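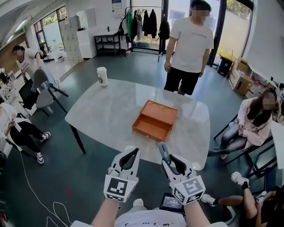
대리석 무늬 탁자 위에 뚜껑이 열린 주황색 상자가 놓여 있다. 뒤쪽으로 벽을 따라 흰 수납장이 이어진다.

올리에르 공유 거실, 가을맞이 '상자 나눔' 시작
9월 3일 화요일

동네 사람들이 오가며 쉬어 가는 올리에르(Olier) 공유 거실이 가을을 맞아 작은 행사를 하나 열었습니다. 이름은 '상자 나눔'이라고 하는데요, 집에서 잘 쓰지 않게 된 상자나 함, 보관통 같은 것을 가져와 필요한 이웃에게 건네주는 자리입니다. 거창한 행사는 아닙니다. 현수막도 걸지 않았고 마이크도 없었습니다. 그래도 오전부터 문이 꽤 자주 열렸고, 의자에 앉아 이야기를 나누다가 점심때를 훌쩍 넘긴 분들도 계셨습니다.

올리에르를 아직 모르시는 분들을 위해 잠깐 소개를 드리자면, 이곳은 얄트홀름(Jaltholm) 길 끝자락, 나무가 우거진 쪽에 있는 두 층 높이의 밝은 공간입니다. 벽도 천장도 희고 창이 키가 커서 날이 좋으면 낮에는 불을 켜지 않아도 될 정도입니다. 예전에는 모임이 있는 날에만 문을 열었는데, 지난봄부터는 주중에도 누구나 들어와 앉을 수 있게 되었습니다. 차를 마시는 분, 책을 읽는 분, 그냥 창밖을 보다 가시는 분까지 쓰임새가 참 여러 가지입니다.

이번 나눔을 생각해 낸 사람은 살림 비워트(Salim Biwott) 씨입니다. 이사를 하면서 버리기 아까운 상자가 잔뜩 나왔고, 그 상자들을 현관에 쌓아 둔 채 여름을 다 보냈다고 합니다. "버리자니 멀쩡하고, 두자니 발에 걸리고요. 우리 집만 이런가 싶어서 몇 분께 여쭤봤더니 다들 한두 개씩은 있다고 하시더라고요. 그럼 한번 모여 보자, 그렇게 된 거죠." 비워트 씨는 이 이야기를 하면서도 새로 들어오는 분들께 인사를 하느라 두어 번 말을 멈추었습니다.

진행 방식은 단순합니다. 가져온 상자는 가운데 탁자에 올려놓고, 가능하면 뚜껑을 열어 둡니다. 속을 봐야 무엇을 담을지 떠오르기 때문이라고 합니다. 마음에 드는 것이 있으면 가져온 분과 잠깐 이야기를 나누고 그대로 들고 가시면 됩니다. 돈은 오가지 않습니다. 한 사람이 가져갈 수 있는 상자는 두 개까지로 정했는데, 이날은 이 규칙을 꺼낼 일이 없었습니다.

기자가 가장 오래 들여다본 것은 주황색 네모난 상자였습니다. 경첩 달린 뚜껑이 뒤로 서고 앞쪽에 작은 금빛 걸쇠가 달린 물건인데, 속이 텅 비어 있으니 오히려 이것저것 넣어 보고 싶어집니다. 누구는 바느질 도구를 넣으면 좋겠다 하고, 누구는 편지함이 제격이라 하고, 또 어떤 분은 아이들 구슬을 넣으면 뚜껑 여닫는 재미에 정리를 하지 않겠느냐고 하셨습니다. 상자 하나를 두고 이렇게 이야기가 길어질 줄은 몰랐습니다. 저도 집에 돌아가서 서랍 속 영수증을 한참 쳐다봤습니다.
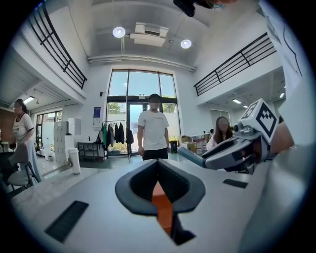

키 큰 유리창과 문 너머로 푸른 나무가 보이는 올리에르 내부.

공간 배치도 조금 바뀌었습니다. 탁자 둘레에 의자를 띄엄띄엄 놓아 앉은 채로도 구경할 수 있게 했고, 창 쪽은 드나들기 편하도록 길을 틔웠습니다. 의자 배치를 맡은 아티에노 콤보(Atieno Kombo) 씨는 처음에 의자를 한 줄로 세웠다가 꼭 무슨 대기실 같아서 전부 다시 옮겼다고 합니다. "줄을 맞추면 다들 조용해지세요. 조금 삐뚤게 두니까 옆 사람한테 말을 거시더라고요." 창가 자리는 역시 인기가 좋아서, 한번 앉으면 좀처럼 일어나지 않으십니다.

콤보 씨는 상자 정리에 관해서도 이것저것 일러 주었습니다. 나눔에 내놓을 상자는 마른 천으로 안쪽 모서리까지 닦고, 하룻밤쯤 뚜껑을 열어 두면 묵은 냄새가 많이 빠진다고 합니다. 걸쇠가 뻑뻑하면 억지로 누르지 마시고 그대로 가져와 달라고도 했습니다. 작은 드라이버와 기름은 올리에르에 늘 있으니 같이 손보면 된다는 것입니다. 안에 이름이나 주소가 적힌 종이가 남아 있지 않은지도 한번 살펴봐 주세요.

상자 나눔은 이달 말까지 이어집니다. 매주 같은 요일에 열고, 문은 오후 6시에 닫습니다. 길이가 35센티미터를 넘는 큰 상자는 탁자에 올리기 어려우니 미리 알려 주시면 따로 자리를 마련해 드린다고 합니다. 얄트홀름 정류장에서 내려 나무가 많은 쪽으로 300미터 걸어오시면 되고, 유모차를 끌고 오셔도 길이 평평해서 크게 힘들지 않습니다. 가져올 상자가 없어도 괜찮으니 편하게 들러 달라는 것이 비워트 씨의 당부입니다.

끝까지 주인을 찾지 못한 상자는 이웃한 마오(Mao) 책방에서 받아 엽서와 책갈피를 담는 데 쓰기로 했습니다. 책방에서는 높이가 낮은 것을 특히 반긴다고 하니 참고하시기 바랍니다. 다음 달에는 같은 자리에서 찻잔 나눔을 해 보자는 이야기도 나왔는데, 깨지는 물건이라 어떻게 늘어놓을지는 조금 더 의논해 보기로 했답니다. 좋은 생각이 있으신 분은 올리에르에 오셔서 말씀해 주세요.

글 호빅스(Hovix) 동네소식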